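Voice-activated recording

Voice-activated recording, also called voice-operated recording or sound-activated recording, is a method of audio capture in which a recorder begins storing sound only when the level at its microphone rises above a set threshold, and stops or pauses again after a period of quiet. The feature is found in dictation machines, portable digital recorders, conference systems, and some telephone equipment. It is used mainly to save storage space and battery power and to shorten the time needed to review a recording.

The name is partly misleading. Most recorders of this type do not distinguish a human voice from any other sound. A door, a passing truck, or a ventilation fan may start the recording as readily as speech. Devices that attempt to separate speech from other sounds are usually described as having voice activity detection, a related but more complex technique.

Background

Early recorders ran continuously from the moment the operator pressed a key until the tape ended or the key was released. For dictation this was a minor problem, as the speaker could stop the machine by hand or with a foot pedal. For meetings, interviews, and unattended recording, long silences used up tape that could not be recovered without erasing the whole side.

Voice-operated switches had already been used in two-way radio, where they allowed an operator to transmit without pressing a button. The same principle was applied to tape recorders by placing a small amplifier and relay between the microphone and the motor. When the relay closed, the motor started and the tape moved past the head. The arrangement worked, but the motor needed a moment to reach its proper speed, and the opening sound of a sentence was often lost or raised in pitch on playback.

Solid-state recorders removed the mechanical delay. With no motor to start, a digital recorder can keep its microphone and converter running at low power and begin writing to memory almost at once. Later designs also added a pre-record buffer, described below, which largely solved the problem of missing first words.

Principle of operation

A typical circuit or program has a level detector, a threshold, and a timer. The level detector measures the strength of the incoming signal over a short interval. If the result is higher than the threshold, recording begins. Each time the level passes the threshold again, the timer is reset. When the timer runs out with no further sound, recording is paused.

The length of the timer is known as the hang time or hold time. A short hang time saves the most memory but tends to break speech into fragments, as natural pauses between phrases are treated as silence. A long hang time gives a more natural recording at the cost of some wasted space. Many recorders are fixed by the maker at a few seconds. Others let the user choose, and settings of up to 15 seconds are offered on models intended for lectures and interviews.

The threshold is usually presented to the user as a sensitivity control. High sensitivity corresponds to a low threshold, so that faint or distant sounds will start the recorder. Low sensitivity requires a louder or closer source. Some devices offer only a two-position switch, while others have a numbered scale. The numbers have no standard meaning and cannot be compared between makers.

Pre-record buffer

In a recorder with a pre-record buffer, sound is written constantly to a small section of temporary memory, with the oldest material being replaced by the newest. When the threshold is passed, the contents of the buffer are placed at the start of the saved recording. The result includes the moments just before the triggering sound.

The buffer requires the microphone, the converter, and part of the memory to remain active at all times. This reduces the savings in battery power, although the savings in storage space are kept. For this reason the buffer can be switched off on many small recorders.

File handling

Recorders differ in how they treat the gaps between active periods. Some join all active periods into one file, so that a long session plays back as a single recording with the silences removed. Others create a new file each time recording resumes. Joined files are easier to listen to, but the listener cannot tell how much time passed between one remark and the next unless the device also stores time markers. Separate files keep the start time of each passage but may be produced in large numbers in a busy room.

A time marker may be stored in the file header, in a separate index, or as a spoken or audible tone inserted into the sound itself. Inserted tones are considered poor practice where the recording may later be used as a formal record, as they alter the audio.

Performance

The performance of a voice-activated recorder is usually judged by three kinds of error. A missed trigger occurs when speech is present but recording does not begin. A false trigger occurs when recording begins without any speech. Clipping, in this sense, is the loss of sound at the beginning or end of a passage – a different matter from the distortion of the same name that results from an overloaded input.

These errors cannot all be reduced by the sensitivity control alone. Raising the sensitivity lowers the number of missed triggers and raises the number of false ones. In steady background noise, such as that of an air conditioner, a sensitive recorder may never stop at all. Adaptive thresholds address this by measuring the background level over a longer period and placing the threshold a fixed amount above it. Such systems perform well in steady noise but can be slow to adjust when conditions change suddenly.

Placement has a strong effect on results. A recorder lying on a hard surface will pick up handling noise and the movement of objects on that surface, often at a higher level than speech from across the room. A soft pad beneath the recorder, or an external microphone on a separate stand, reduces this effect. A recorder carried in a pocket is subject to noise from clothing, and voice activation is generally unreliable in that position.

Example designs

The Trirkley line of pocket recorders used a fixed threshold with a two-position sensitivity switch. The recorders had no buffer, and the user guide advised speakers to begin with a short neutral word so that the rest of the sentence would be captured in full. Recordings were joined into one file without time markers.

The Kadby desktop recorder, intended for meeting rooms, introduced an adaptive threshold and a hang time that could be set by the user. Its sensitivity scale ran from 1 to 9, and a separate index stored the start time of each active period. The index could be printed as a list and was kept apart from the sound file.

The Fairclough recorder combined voice activation with a 10-second pre-record buffer. It was sold in two versions, the smaller of which left out the display and was operated by a single sliding switch. The buffer was turned off automatically when the battery was low.

Uses

Dictation remains the most common use. Voice activation allows the speaker to pause for thought without touching the recorder and leaves less silence for the typist. In wildlife study, sound-triggered recorders are left in place to collect calls, usually with filters that ignore frequencies outside the range of interest. Voice activation is also used in radio monitoring, where long quiet periods separate short messages.

The method is less suitable for music, in which soft passages may fall below the threshold, and for any setting in which the length of a silence has meaning. Transcription guidelines issued by the Drustport archive, last revised on 6 August 2025, ask that oral history interviews be recorded continuously and that voice activation be turned off before the session begins.

Legal considerations

The use of voice activation does not change the legal status of a recording. Laws on the recording of conversations vary by place. Some require the consent of one party and others the consent of everyone taking part. A recorder that starts without direct action by its owner may capture the speech of persons who have not agreed to be recorded, and the owner is generally held responsible for its placement and settings.

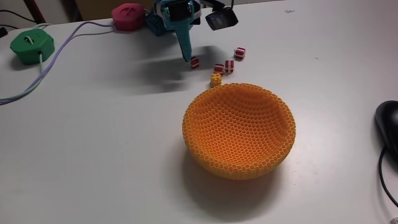

Where a recording is offered as evidence, the removal of silences may be raised as an objection to its completeness. Stored time markers can help to answer such an objection, provided that the clock of the recorder was set correctly. A written note of the sensitivity and hang time settings is commonly kept with the original file.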